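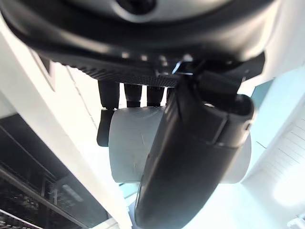

May
By Ivone Camargo

4. Setting the grip on the Gaten hands

Do this section after any finger or pad has been replaced, and again when the Gaten starts dropping things it used to hold. Set aside an afternoon. The Brulico manual allows less, but the Brulico manual was written by optimists.

4.1 Single-hand grip

1. Put the arm in hold and wipe the ribbed palm pad with a dry cloth. No sprays. The pad remembers every spray.
2. Open the hand fully and run routine 2911. Wait for all the fingers to stop moving, including the one that always thinks it has finished.
3. Offer the hand a plain, light cylinder. Close at the lowest force setting.
4. Look up at the hand from underneath. The fingertips should meet the cylinder without pushing it out toward the thumb.
5. Raise the force a step at a time until the cylinder stays put under a gentle tug.

CAUTION: Keep your own fingers out during step 5. The hand can't tell them from the cylinder and has shown no interest in learning.

4.2 Two-hand hold
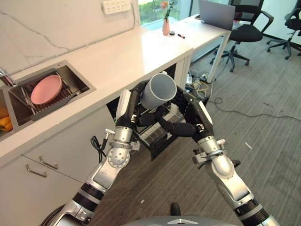

2 min read

6. Lower the dishwasher door and pull the rack partway out before you enable the arms. The Gaten will not ask.
7. Bring both hands to a cup, open end up, with the fingertips nearly meeting underneath.
8. Check that the cable at the left wrist still hangs in a free loop. If it is tight, go back to section 3.
9. Run the hold some 100 times. Bring a book.

NOTE: If one hand grips harder than the other, copy the force value from the weaker hand to the stronger one. Doing it the other way around is how we came to own fewer cups.

NOTE: Perine pads fit the older Gaber palms as well, but the offset is different. Repeat 4.1 from step 2 after swapping.

10. Save both force values under the same name and write them on the sheet inside the tool cabinet door.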